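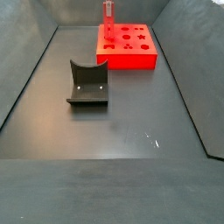 4. What people write when they describe a thing

4.1 Color comes first, even when it does no work

The most cheerful surprise in the Wasmont records is how much people love color words. We expected borrowers of a lending library of household goods to describe items by name and use: a cake tin, a hand drill, a puzzle. They do that, but they also add a color nearly every time they are given a blank box to type in, and they add it early. "Blue cake tin, heart shape" is far more typical than "heart-shaped cake tin (blue)." The habit holds across the 3,000 free-text descriptions in the Giltatmont catalog, in long entries and short ones, and it holds for items where color could not possibly help anyone find the right shelf. The library owns a single fondue set. It is described as orange in every entry written about it.

A strict reading of the advice usually given to catalogers would call this waste. If there is only one fondue set, the word "orange" separates it from nothing. We think that reading misses what the writers are up to. A person searching a shelf has to look before they can read, and color is what the eye can use from across the room. The writer seems to be helping with the looking. Several borrowers told us as much in the follow-up interviews, and one put it beautifully: she wrote "the green one" for a pasta machine because "you'd see green before you'd see pasta machine."

The simplest cases are pairs of unlike things. A red block with shaped holes and a black angled bracket (Figure 2) can be told apart by color, by outline, or by name, and a writer is free to pick any of the three. In the matching task, where participants wrote a label for one object of a pair so that a stranger could choose it, color was the favorite choice for pairs like these. It was also the quickest to be typed. The name of the object often came second, and for parts that few people can name it did not come at all. "The black one" is a perfectly good label for a bracket if you have never had to buy a bracket.

4.2 When the name is missing

The parts drawer was our favorite source, and we would urge anyone working on everyday description to find a drawer like it. It holds attachments, spare feet, clips, couplings and odd lengths of rail that belong to larger items in the collection, and very few of its contents have names that borrowers know. Here the descriptions get longer and a good deal more inventive. People reach for likeness ("like a duck's foot"), for use ("goes in the end of the hose"), and for gesture put into words ("bent like when you point your elbow"). Likeness was the most common of these, and we were delighted by how often two writers who had never met landed on the same comparison. A fitting for the carpet cleaner was called a "duck foot," a "duck's foot" and a "duck bill" by different people on different visits.

Agreement of this kind matters for searching. The Flekon search tool matches words in the entry against words in the query and knows nothing about ducks. When two borrowers share a comparison the tool works well for them, and the official part name, sitting proudly at the top of the record, is never used. When they do not share one, the search fails and the borrower goes to the desk. Desk staff, who have seen every part and heard every comparison, are very good at this. Ashraful Nanayakkara, who coded the desk recordings, marked a request as resolved at the moment the staff member turned toward the shelf, and in many recordings the turn comes before the borrower has finished the sentence.

We coded likeness terms generously. Anything of the form "like a," "kind of a," or "sort of a" was counted, as were bare nouns that clearly did not name the object ("the wishbone"). Use terms were coded when the writer mentioned a task, a place where the part fits, or the larger item it belongs to. An entry could carry both codes and many did. Disagreements between the two coders were mostly over words such as "elbow," which is a comparison to some people and a plumbing term to others. We kept these as a separate group and left them out of the comparison between methods.

4.3 Shape words and their neighbors

Shape comes into the descriptions in two quite different ways. The first is as a plain label for the whole object: round tin, square tray, long box. The second is as a detail, often a hole, a notch or a handle, that the writer has picked out as the thing to look for. The second kind is where free-text entries outdo the official records most clearly. The official record for a baking mold gives its material and its capacity. Borrowers write "the one with the chimney."

Holes deserve a paragraph to themselves. They are absences, and yet writers treat them as parts with full confidence, giving them shapes, sizes and positions. "Big hole in the middle" turns up for molds, for graters, for a cable reel and for a child's stool. We found no sign that holes are harder to describe than solid features, and in the matching task they were mentioned readily whenever both objects in the pair had the same color. Remove the color difference and the holes come rushing in.

This last point is the strongest evidence we have that writers are adjusting to their reader. If color were merely a reflex, it should appear just as often when both objects share it. It does drop, and what replaces it is nearly always a detail feature. The drop is incomplete, though. A fair number of participants still opened with the shared color and then moved on to the feature that did the real work ("red one, with the lid"). We read this as a kind of warm-up: the first word gets the reader's eye into the right region and the rest of the label finishes the job. An eye-tracking study could test this nicely, and we very much hope someone runs it.

4.4 Comparison with the Debnath collection

The Debnath collection offers a useful contrast. It lends the same kinds of goods, but its entry form has no blank box. Borrowers choose from menus for color, size and type, and they may pick up to 8 terms. The records are wonderfully tidy. Every item has a color, every color is spelled the same way, and a search for "gray" does not miss things entered as "grey" or "silvery."

What the menus lose is everything discussed in 4.2. There is no duck's foot in Debnath. Of the 118 borrowers who completed our search task on both catalogs, most were faster with the Debnath menus when looking for a whole item such as a tent or a mixer. For parts the pattern turned around, and it turned around sharply. Participants scrolled the type menu, settled on "other," and then opened records one after another until a photograph looked right. Several asked whether they could "just say what it looks like."

We do not think this calls for choosing one design over the other. A menu for color and an open box for everything else would keep the tidy part tidy, and would leave room for the comparisons that people are so good at making. Wasmont tried a version of this in October on the parts drawer alone. The entries written since then are shorter, since color has moved to its own field, and the comparisons are still there in the open box. Whether borrowers will keep filling in the color field once the novelty wears off is an open question, and the log data needed to answer it are still being collected.

4.5 Limits of the records

Two features of the Giltatmont entries should be kept in mind. They were written by people who had the object in front of them, usually on returning it, and so they may be richer in visible detail than descriptions given from memory. They are also in English only, although a good share of desk conversations are not. Color words and likeness terms both vary between languages in ways our coding scheme was not built to handle, and the desk recordings in other languages were set aside for separate study.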